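Posted May 29, 2020 | By the Shop Floor desk
Filed under: Automation, Buying & Budgets
14 comments | 190 shares

Covero has settled on its equipment budget for the bathroom tidying project, and I got to see the numbers this week. Short version: they're buying more hand-held grippers and putting off the robot arms until next year.

If you've been following along, you'll remember the original plan from February. Back then Covero wanted two arms on a wheeled base, plus a service contract, and the whole thing was going to eat most of the money before anybody had wiped down a single sink. I thought it was a bit much at the time (and said so here, and got some fairly grumpy mail for it).

The new plan is a lot easier to like. Each pair of grippers, with its wrist unit and cables, is budgeted at $2,522. A spare set of fingers and pads is another $190, and they're ordering one for every pair, which tells me somebody has been watching how fast those pads wear down. Cama is supplying the grippers. Vidal, who lost out on the arms, is still in the running for next year's round.

I stopped by while people were working with the grippers on, and it's a busier room than I'd pictured - bathroom furniture, a sofa, cables across the floor, everyone keeping half an eye on where they put their feet.
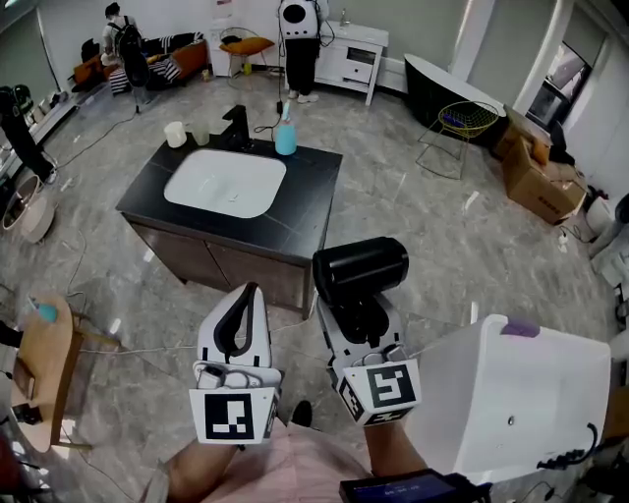 Grippers at the vanity, with the cups and the blue bottle at the back of the countertop.

Now, the part of the budget I find most interesting is the furniture! Covero has set aside $1,879 for vanities, faucets and small stuff like cups and bottles. That line didn't exist in the February version at all. The thinking is that if you only ever practice on one sink, you end up with a machine that's great at one sink. So they want different heights, different colors of countertop, shiny faucets and dull ones. I asked whether secondhand pieces would do and the answer was a very quick yes.

There's also $847 for storage and backup drives. I'd have guessed higher, but they plan to clear out old recordings every few weeks and keep only the ones that pass a check. We'll see how long that lasts. Every shop I've ever visited has said the same thing and then bought more drives by fall.

What's missing? Training time, mostly. The plan pays for gear and furniture but it's thin on hours for getting new people comfortable with a gripper in each hand, and picking up a thin glass that way is fiddlier than it sounds. I tried a pair on at the Culis open house last year and dropped a plastic cup four times in a row, so I have some sympathy. Covero says the hours come out of a separate pot, and I've asked to see that one too.

The first order goes in as soon as the paperwork clears, with delivery split into two batches so they can swap parts if the first lot has problems. The decision on arms is pushed to the next budget round, with Vidal and Cama both expected to bid. I'll post the separate training figures when I get them.

Tags: grippers, equipment planning, home robots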